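Section 4. Hanging the Hook Rail and Putting It to Use

Read the whole section before you pick up a drill. Most rails that come off the wall were put up by someone who started at step 5.

Before you start

The Ustley rail is meant for light things by the door: keys, badges, a dog leash, a hat. The carton says "coats." We would treat that with suspicion. One thin jacket is fine. A wet winter coat with a loaded pocket is a different matter, and no small metal hook is going to enjoy it for long.

You will need a pencil, a level, a drill, a screwdriver and a stud finder. If your stud finder is the cheap kind, check what it tells you by tapping the wall and by drilling one small test hole where the rail will cover it. Stud finders are wrong more often than their makers admit.

Note: The adhesive strips in the carton are for holding the rail in position while you mark the holes. They are not a way of mounting it. People have tried.

4.1 Choosing the spot

1. Find the light switch nearest the door. Power cables often run straight up or down from a switch, so do not drill directly above or below one. If you want the rail near a switch, mount it on a separate panel with its own fixings and keep every screw clear of the cable path.

2. Mark the height. We suggest 158 cm from the floor to the hooks for a household of adults. Go lower if children are expected to hang up their own things (expected being the word).

3. Open the door all the way and check that it does not hit the place you have marked. Do this with the door, and do not trust a tape measure.

4.2 Fixing the rail

4. Hold the rail against the wall and set the level on top of it. Mark both ends.

5. Drill the holes 51 mm deep. If the bit breaks through into nothing, you have missed the stud. Use the hollow-wall anchors, part 547, and do not be tempted to use the screw alone.

6. Drive the screws until they are snug, then stop. Check the level again. Rails have a way of dropping at one end during the last two turns of the screwdriver.

7. Push down on each hook with your thumb. If a knob turns, tighten it by hand from the front. Pliers will mark the finish.

CAUTION: Turn off the power to the circuit before drilling anywhere near a switch or outlet. A voltage tester is useful, but test the tester first on something you know is live.

4.3 Deciding what goes where

There is a theory, popular in magazines, that every hook should be labeled and given to one person. You are welcome to try it. In our experience the labels last until the first busy morning, and after that things go wherever the hand happens to land. A simpler plan is to pick one end of the rail for the things you cannot leave without and keep the coats off it.

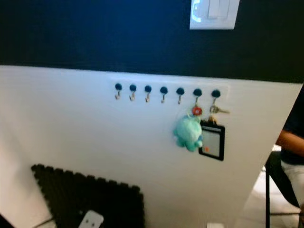
Figure 4-1. Keys and badge holder on the end hook, plush toy on the one beside it.

8. Put keys on the end hook. It is the easiest to find without looking, and the blades can stick out sideways without catching on a neighbor.

9. A badge can share the hook with the keys, but hang it first so it sits behind them. If you take the badge to work and the keys on weekends, give them a hook each.

10. Hang soft or bulky items one hook over. Anything wide will lean across whatever is next to it. This does no harm with a toy or a pair of gloves, though it can hide a badge at the exact moment you want it. If that bothers you, move the bulky item another hook along.

11. Leave the other hooks empty for now. Spare hooks will fill up soon enough, and guests need somewhere to put a hat.

Note: The Distmont clip-on tray is sold as an add-on for this rail. It holds coins and receipts, and very soon it holds nothing but receipts. We do not think you need it.

4.4 Care

12. Wipe the hooks with a dry cloth. Avoid spray polish, which runs down and leaves streaks on white paint.

13. Once a year – October is as good a time as any, before the heavy coats come out – check the screws and repeat the thumb test in step 7.

14. If a hook bends, replace it. Bending it back weakens the metal, whatever the video told you. Replacement hooks come in packs under the Butberg name and fit the same holes.

For mounting on tile or brick, go to Section 5.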